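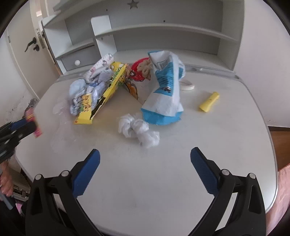 *Snack wrappers, a torn-open yellow box and a roll of tape on one of the children's desks.*

The after-school club at Dellel has 15 children's desks, and its organiser is wonderfully cheerful about the state they get into. "I love a messy desk," she told me. "It means they've sat down together and had a proper chat!"

Clearing up has an order to it. Soft wrappers go first, balled up inside a plastic bag, then the boxes are flattened for the card bin. "Anything with food still in it gets looked at before it's thrown out — we lost a whole packet of biscuits that way in August."

Tape, glue and small tubes live in the craft drawer, and she'd like them back there by teatime. They rarely are. "I found the tape in the book corner once, under a cushion."

The club moved over from Coletti Hall last year and brought its pale desks along. They wipe down beautifully, she says, with warm water and an old flannel. Clear film is the thing she misses most often. "You can hardly see it on a light top, so I run my hand across."

The card bin goes out at six.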